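Visit to the Jeltoldale workshop, 26/03/2024

Catrin Gittins had told me to come in by the side door, so I did, and walked straight into a rack of spare gripper fingers. Zarach rents the ground floor of a former print shop in Jeltoldale. They build and look after hand-held grippers, the kind a person holds and works like a pair of tongs while a camera on top records what the jaws do. The recordings are used to teach robot arms the same jobs. They have 25 of these tools out with people at home and in small offices, and every one of them comes back to the same bench for service.

I had asked to see the upkeep side of it. Most visitors want to see the arm upstairs, and I did get a few minutes with it at the end, but I fix packing machines for a living and wanted to know what wears out.

Magdalini Lazaridis runs the bench. She had a tool open when I came in and kept working while she talked. Each jaw is carried by a linkage of flat black bars with round pins at the joints. The pins are a press fit on one side and turn in a thin sleeve on the other. The sleeve is what goes. Once it has some play in it, the two jaws stop closing evenly, and one pad arrives ahead of the other.

Her check is simple. She closes the jaws on a strip of paper and pulls. Then she turns the paper and pulls from the other side. If it slips one way and holds the other, the linkage comes apart. A full set of sleeves takes her 8 minutes with the jig and a lot longer without it. The jig is a block of aluminum with two posts, made in the shop, and there is only one.

The pads are the other regular job. They are blue, ribbed across the face, and they slide onto the ends of the jaws. Cloth is harder on them than anything else. Lint packs into the ribs and the grip goes soft well before the rubber is worn. Users are asked to brush the pads after each session with a dry toothbrush. Magdalini can tell who does it.

Folding clothes makes up most of the work at the moment, and it gets done wherever people have a flat spot, on a table or on a bed.

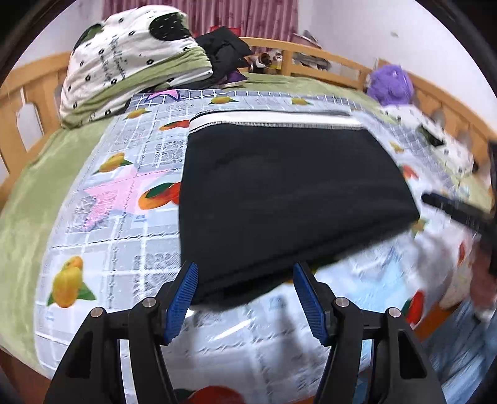 The service log is a plain spreadsheet called Bedusel, after an older program it replaced. One row per tool, with the number of closings since the last strip-down. The highest I saw was 3790. That one was next in line, and she let me do the paper test on it. It held on one side and slid on the other, so out came the pins.

I asked about the camera mount. It gets two screws and a drop of thread lock, and after that it is left alone. If the mount has been knocked, the tool goes to Catrin, who runs the calibration again with a printed board. They had a bad batch of mounts in January that cracked at the screw holes. The new ones come from Kashindye and are thicker at the base.

Parking is on the street and fills up early. Bring your own safety glasses if you want to stand close to the bench, as they only had one spare pair and it was badly scratched. I have asked for the drawing of the jig and Catrin said she would send it.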